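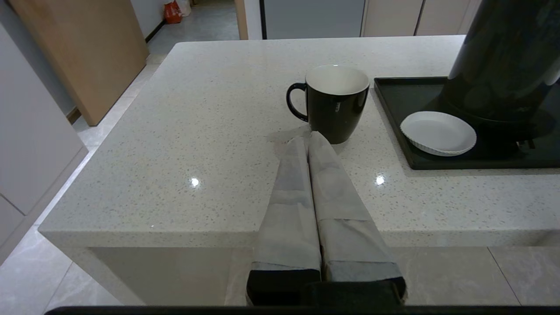
Fig. 4. Fingertips at the base of the mug, handle to the left, seen from the wrist camera.

Section 4. Wrapping the fingers and your first mug approach

By now you've got the Lirkum arm clamped down, the gripper wired, and the wrist camera showing a live picture on your laptop. If the picture is upside down, go back to Section 3 and flip the mount before you do anything else. I didn't, and spent a whole evening driving the arm the wrong way.

My first mug attempts were on bare fingers, and glossy ceramic slides right out of those. Loïc Maillard at our workshop suggested wrapping them, and I've never gone back. You don't need anything fancy, just a light, slightly grippy wrap that goes on flat.

What you need: the wrap, scissors, a mug you don't love, and around 40 minutes.

1. Power the gripper off and open the fingers by hand. Go slow - the gears don't like being shoved.

2. Wipe the fingers down with alcohol and let them dry.

3. Start the wrap at the bottom of the finger and work toward the tip. Leave the black base bare so it can still move freely in the bracket.

4. Fold the end over the tip and press it down hard. Do the second finger the same way, with the same number of turns, or your grip will sit off center.

Note: The tips fray first. Mine look a bit ragged and still hold fine, so trim stray threads and carry on. Replace the wrap when you start to see finger through it.

5. Power up and run the open and close test 13 times. Listen for rubbing near the bases.

6. Stand your mug upright on the counter with plenty of clear space in front of it. I turn the handle to the left so it stays out of the way of the fingers.

7. Jog the arm forward with the fingers close together and pointed at the mug, low over the counter. Stop when the tips reach the base of the mug and save this pose as MUG_NEAR.

8. From MUG_NEAR, back off, open the fingers wide, raise them to the middle of the mug and come in again. Close at the lowest force setting and go up one step at a time until the mug lifts.

Caution: Keep a hand on the stop button for all of step 8, and use an empty mug. Coffee comes much, much later!

Caution: If you're working next to a coffee machine or a kettle, unplug it and set a no-go zone on that side in the jog menu. Agathe Royer skipped this and her arm took a good swing at the sugar bowl.

Note: Shiny counters throw ceiling lights straight back at the camera as bright dots. If your tracker locks onto one of those, lower the exposure a notch or switch off the light right overhead. A dark mug on a pale counter gives it a nice strong outline to follow.

Once you can lift and set down the mug 3 times in a row, save your force setting and go on to Section 5, where we teach the arm to find the handle.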